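Ticket 924
Opened: 6/21/25
Site: Tomix kitchenette, corner counter
Category: Plumbing / fixtures
Priority: Normal
Status: Closed, with one item to watch

Reported problem

Sink drains slowly and gives off a sour smell, mostly first thing in the morning. The person reporting says it started after the counter was resealed in January and has been getting worse. The faucet also "sputters" when it is first turned on. The request asks whether the sink needs to be replaced.

Equipment on record

Single square stainless sink. Gooseneck faucet with one lever, Gendorix parts kit on the shelf in the utility closet. Basket strainer, lift-out type. The trap under the sink is plastic and can be undone by hand. Shutoff valves are in the cabinet, cold on the right.

Entry 1

Asked the kitchen to stop pouring anything down the drain except water until it was checked. Asked what has been tried so far. Reply: one bottle of drain cleaner, two kettles of hot water, and baking soda. No lasting change. Told them no more drain cleaner before the trap is opened.

Also asked them to wash up the boards and leave the sink clear of dishes. Boards can stay at the sink.
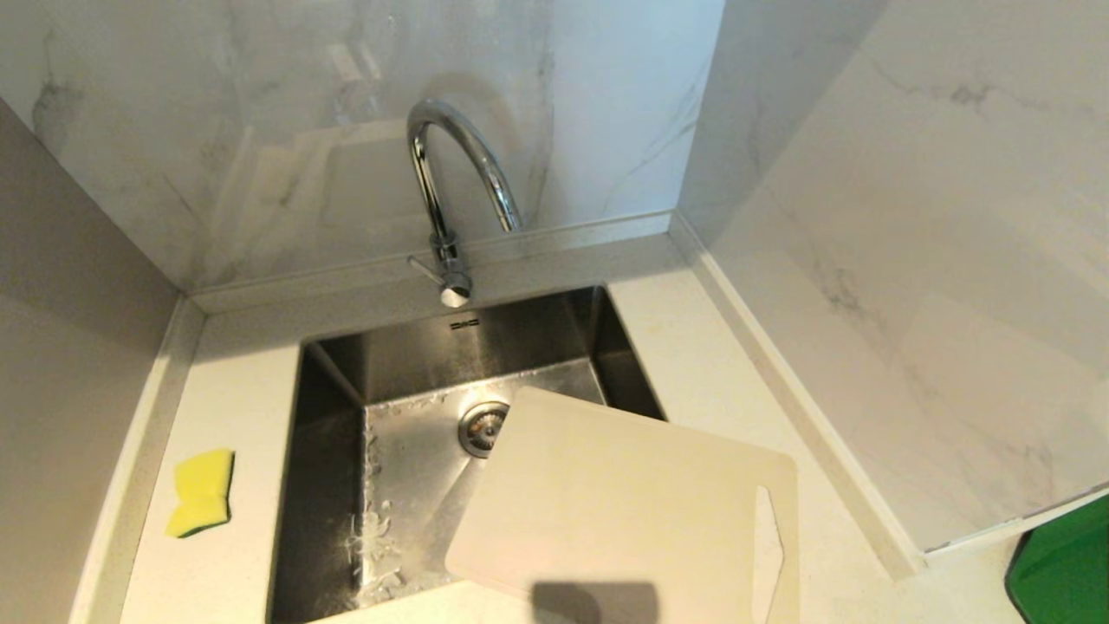

Sink, strainer and large cutting board. Suds on the left part of the basin floor.

Entry 2

Lifted the strainer basket. There was a ring of grease and coffee grounds under it. Cleaned the basket with a brush and dish soap and set it back.

Filled the basin to a depth of two inches with the strainer closed, then opened it. It took 435 seconds to empty. With the basket taken out completely it was a little faster, but still far too slow. The basket is part of the problem but the main blockage is farther down.

Checked the counter for leaks while the basin was full. The trim where the counter meets the wall was dry to the touch, and so was the cabinet floor. The resealing does not seem to have anything to do with this.

Entry 3

Put a bucket under the trap and took the trap off. It was packed with grease, with a bread bag tie stuck across the narrow part. Both slip washers were flattened. Cleaned out the trap, ran a hand snake into the wall pipe for 11 feet, and pulled back a small amount of sludge. Nothing solid.

New washers fitted from the Czerwiński box. The first one went on crooked and leaked. Took it apart and did it again, hand tight plus a quarter turn. No drip after that.

The smell was coming from the trap. It was gone from the cabinet after the parts were washed.

Entry 4

Same test, two inches of water, strainer basket in place. Emptied in 11 seconds.

Unscrewed the faucet tip and found grit on the screen. Rinsed it and put it back. Opened the faucet all the way for a minute. It spat a few times at the start and then ran normally.

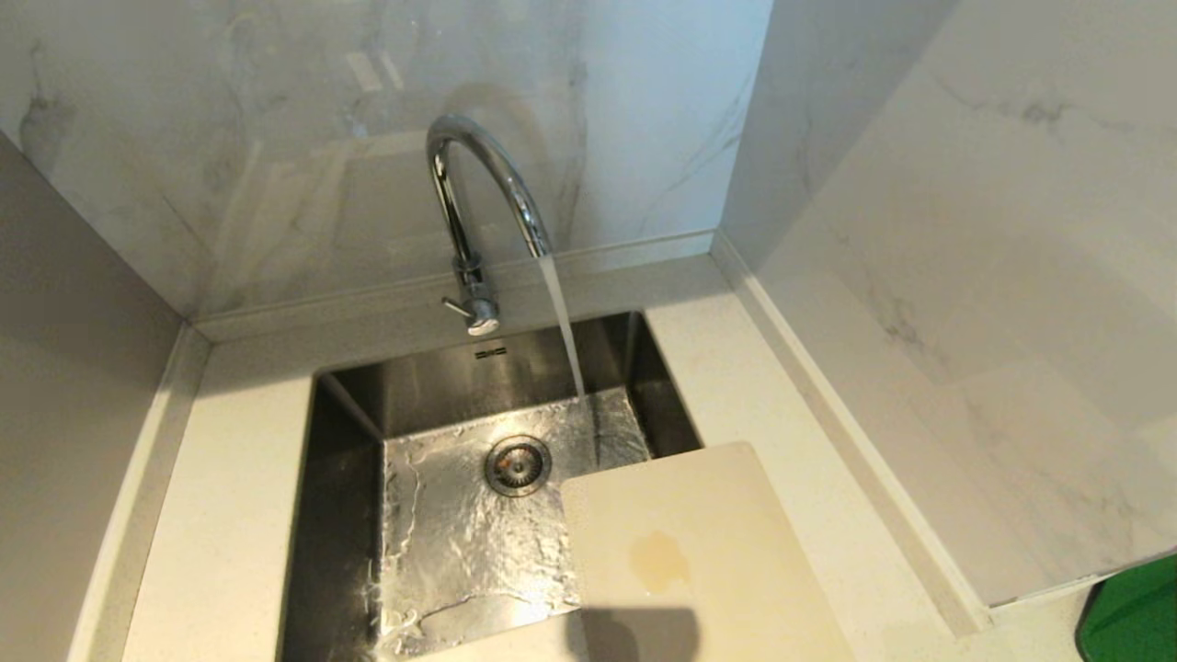
The flow check on this ticket was done at low flow, as a drip or sputter is easier to notice that way. For comparison later, a thin, steady stream that falls nearly straight down from the spout to the floor of the basin is what we want at that setting. If it breaks up or sprays to one side, clean the screen again before ordering a new part. The off-white board lying over the front right corner has a yellowish-brown stain near the middle. That is not a plumbing matter, but the kitchen may want to scrub it with salt and lemon or put it on the next supply order. Boards should also be stood up to dry after washing.

Entry 5

The kitchen asked again about replacing the sink. Not needed. The steel is sound and the drain fitting is tight. A new sink with labor was quoted at 1,100 for this counter, and it would not have fixed a blocked trap.

Left the following note inside the cabinet door:

Scrape plates and pans into the trash before washing.
Empty the strainer basket at the end of each day.
No grease, coffee grounds or rice in the sink.
Once a week, run hot water for two minutes with a little dish soap.
If it slows down again, open a ticket before using drain cleaner.

Resolution

Trap cleaned, washers replaced, wall pipe snaked, faucet screen rinsed. Drain time is normal. Smell gone.

To watch: the lower slip nut. It was put on twice and the threads are a bit worn. Kitchen to feel under it with a dry paper towel for the next few days. If the towel comes back damp, reopen this ticket and do not start a new one. A spare trap is on the closet shelf next to the parts kit.

Stetutport Building Support | Contact the help desk | Back to top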